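Hillthorpe Bench Guide, Section 4: Setting Up the Two-Arm Table 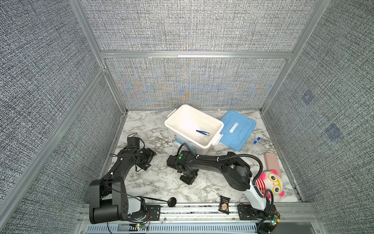
Written by the Havon build lead
Hillthorpe shared workshop, revised January 28, 2019

By the time you reach this section you should have both arms assembled and their joints turning freely by hand with the power off. If you have a stiff elbow, please go back to Section 3 and sort it out first. I know how tempting it is to press on (I did exactly that with my first Havon build and spent a whole evening chasing what I thought was a software fault!), but a tight joint only gets harder to reach once the arm is bolted down.

You will want a clear afternoon, a set of hex keys, plenty of small cable ties and a mug of something warm.

4.1 Fixing the arms to the rail

1. Slide the slot nuts into the front aluminum rail before you put the arms anywhere near it. They like to tip over in the groove, so nudge them along with a thin screwdriver.

2. Set the black mounting plates on the rail, one to the left of center and one to the right, and start every screw by a couple of turns before tightening any.

3. Lift the left arm into place, with its motor housings over the rail, and bolt it down. Do the same with the right arm. A second pair of hands is a real kindness at this stage.

4. Push gently on each elbow. The base should feel like part of the table. If it rocks, loosen everything, press the base down firmly and tighten again.

CAUTION: Keep the supply unplugged until you have finished 4.2. An arm that wakes up half bolted can pinch a finger.

4.2 Cables

5. Bend each arm by hand through its whole reach and watch what the cables want to do. They should arch loosely over the links. Leave more slack than looks tidy, especially at the elbow and wrist.

6. Fasten the cables with ties or clips along the straight parts of the links and leave the joints free. Snug is plenty; a tie pulled hard will bite into the jacket after a few weeks of use.

7. Connect the small circuit board at each base, then run the thin white cables along the rail between the two bases. Check the plugs against the wiring sheet in Section 2, even if you are sure you remember them.

8. Plug in the supply. A green LED should come on at each board. If one stays dark, unplug, wait a moment and reseat its power lead.

NOTE: The wrist camera cable should have a loose coil or loop near the camera. Turn the wrist both ways and make sure the loop doesn't catch on the gripper fingers.

4.3 First movements

9. Open the Phelan control program and set the speed limit to 80. The program goes up to 2000, and you have no need of anything near that today, or for quite a while yet.

10. Move one arm at a time, joint by joint, starting at the base. Keep your free hand on the stop switch and your sleeves rolled up.

11. Bring each gripper down until the fingers just touch the tabletop, then save that height. Ours came out at 162 on the Phelan readout, but please use your own number, as no two tables sit quite the same.

4.4 Practice objects

12. Put an open bin near the back center of the table, with its lid lying flat beside it, and add a mixture of everyday things: small capped bottles, tweezers, a snack bag, a soft toy. We keep ours in a Skindska box under the bench, and you are very welcome to add to it.

13. Begin with the plush toy, which forgives a clumsy grip. Leave the tweezers until you have had a good few sessions, because they lie so low that the fingers have to come right down beside them.

14. When both arms are running, keep the speed at 80 until you have done over 2 hours of practice together. Then raise it in small steps, and go back down whenever you change a gripper.

CAUTION: Never reach in to straighten an object while either arm is live. Press stop first, every time.

Before switching off, lower both arms until they are resting safely, as they will sag when the motors let go. Saving your positions is covered in Section 5.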